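News | Products | Support | Careers | Contact

Newsroom > Press Releases > Software

Umholm Releases Arthur 8, Planning Software That Takes Messy Tables in Stride

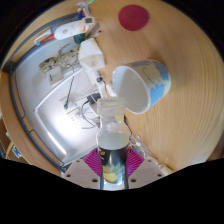
A hand-held gripper closes on a clear bottle at a crowded table.

GOLTTON, June – Umholm is so pleased to share Arthur 8, the newest version of our grasp planning software, with everyone who has waited for it so patiently (and written us such kind notes along the way!). Arthur now plans its grasps around see-through objects, loose cables and close neighbors, and it was tuned on 2405 recorded grasps from our Wunusholm lab.

"Most people's desks look like mine, and mine is a mess," said Hye-jin Shim, head of perception. "We wanted Arthur to feel at home there."

Ximeng Pan, who leads the planning team, added that the new replay tool lets users step through any grasp and change the approach angle by hand.

Arthur 8 is a free update for current license holders.

Shares: 811 | Comments: 8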